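Capítulo 4
Manipular objetos: de la orden al movimiento

En este capítulo aprenderás a:
descomponer una tarea de manipulación en pasos elementales;
distinguir entre percibir un objeto y decidir qué hacer con él;
describir el agarre con una pinza de dedos paralelos;
preparar una visita técnica y sacarle partido.

4.1 Una mañana en Halás

Imagina que tienes treinta minutos delante de una mesa en la que trabaja un robot y que puedes preguntar lo que quieras. Eso fue lo que vivió un grupo de bachillerato de Findodville en la jornada de puertas abiertas del laboratorio Halás, el 13 de febrero de 2026. La sala tenía 200 sillas y se llenó, pero lo mejor ocurría lejos del estrado, en las mesas de demostración, donde uno podía acercarse y mirar con calma.

La ingeniera Zuzana Říha recibió al grupo con una pregunta que conviene copiar en el cuaderno: «¿Cuántas decisiones hay que tomar para cambiar un cubo de sitio?». Los alumnos respondieron que dos, coger y soltar. Ella sonrió y les pidió que miraran otra vez -- y que esta vez lo hicieran con un lápiz en la mano.

Los cubos eran de espuma, de varios colores, y estaban repartidos por una mesa gris moteada. Parece un juego de niños, ¡y es un problema estupendo! Los hay juntos y los hay aislados, unos están girados respecto al borde de la mesa y otros quedan medio tapados por sus vecinos.

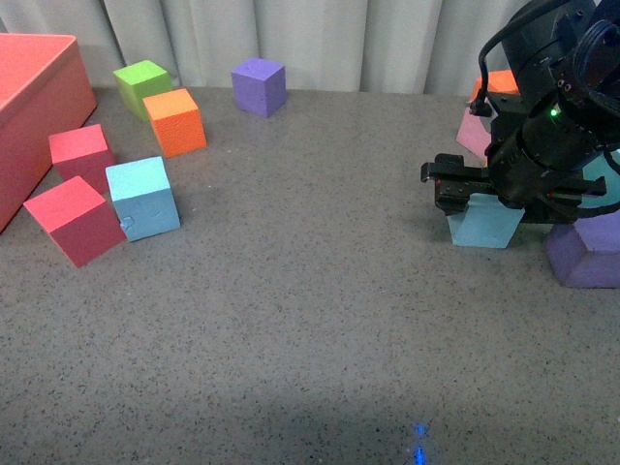 Figuras 4.1 y 4.2. Cubos de espuma en la mesa de demostración. En la primera, la pinza sujeta un cubo azul claro.
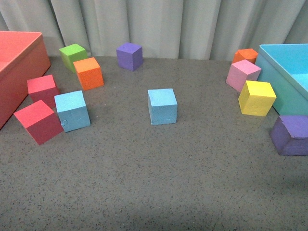

Cuando el grupo volvió a contar, la lista ocupaba media página. Primero hay que localizar el cubo. Luego, estimar su orientación, elegir por qué caras se va a sujetar y comprobar que los dedos caben entre él y los cubos cercanos. Después vienen la aproximación, el cierre de la pinza, el levantamiento, el traslado y la suelta. Cada uno de esos pasos puede fallar por su cuenta, y buena parte de la robótica de manipulación consiste en darse cuenta a tiempo de que ha fallado.

Říha contó que su equipo había registrado 2.000 intentos de agarre con cubos como aquellos, de los que 1.740 terminaron bien. Alguien preguntó enseguida por los otros. Qué buena pregunta -- es la que haría cualquier ingeniero, y volveremos a ella en el apartado 4.5.

Un segundo puesto, a cargo de la empresa Barnell, estaba dedicado a Urnura, un programa para ordenar esos pasos en un diagrama. Los alumnos construyeron el suyo en papel antes de tocar el ordenador, y te recomendamos que hagas lo mismo.

Antes de seguir

Busca un dado o una goma de borrar y muévelo de un lado a otro de tu mesa usando solo el pulgar y el índice, muy despacio. Anota cada decisión que tomes. Repite el ejercicio con el objeto pegado a otros dos y señala qué pasos han cambiado. Guarda la lista: en el apartado 4.2 la convertiremos en un diagrama de estados.

Vocabulario: agarre, orientación, pinza paralela, trayectoria de aproximación.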